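The day the lid came down too hard

I wanted to write this down while I still remember the order of things. Our small project is called Hurnum, and since August I take care of the arm in the kitchen setup. It is a Franka arm, and the task is simple to say: take the lid off the pot, put it to the side, later put it back. We had done 249 runs of this task without any serious problem. Maybe this made me lazy.

In run 250 the arm took off the lid very nicely. Then on the way back it did not stop at the height where it should stop. It pushed the glass lid down on the rim of the pot, the pot slid on the coil, and the arm stopped itself with a reflex error. The lid got a crack from the rim almost to the knob. I was standing near, with my hand not on the stop button. I am a little ashamed to write this.

First I thought it was the camera calibration, so I spent the whole afternoon on it. The calibration was good. Then I looked in the log and found the place where the height of the lid is saved. The program measures it one time, when the fingers close, and uses the same value for putting back. But if the fingers close a little high on the knob, the lid hangs lower in the hand than the program believes. The error was only 4 millimeters. For a glass lid and a stiff arm, 4 millimeters is a lot. 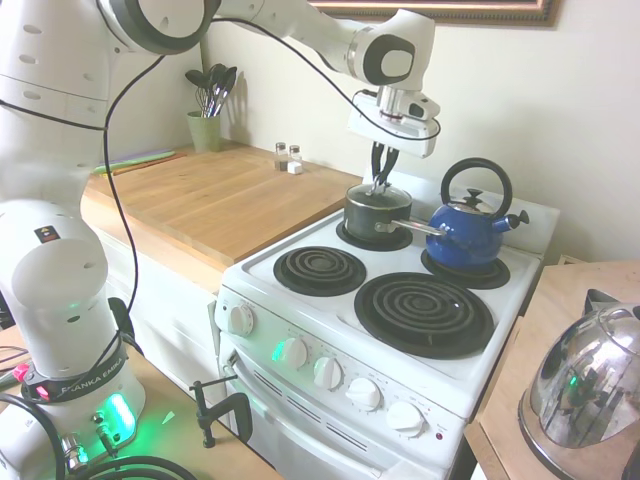

Fathima Weerasinghe wrote to me after I sent her the log, and she did not agree with my first repair. Her opinion was that a better height value only makes the same accident more rare, and that the arm should feel for the pot: go down slowly for the last part, and open the fingers when the force begins to grow. She also asked why the force limit was so high in the first place. I had no good answer. I had raised it myself in the spring, for a drawer that was difficult to open, and I never put it back.

So now there are 3 changes. The force limit belongs to each task and is not shared any more. The last part of the way down is slow, and it ends on contact. And the person who watches the run keeps a hand at the stop button until the arm is back in its home position, also when the run looks boring.

I bought another lid of the same size and repeated the put-back with the burners off, many times, on purpose with a bad grip. It touches, it waits a moment, it lets go. Slower than before, but I can live with it.

The drawer task I have not tested again with the lower limit. This is for next week.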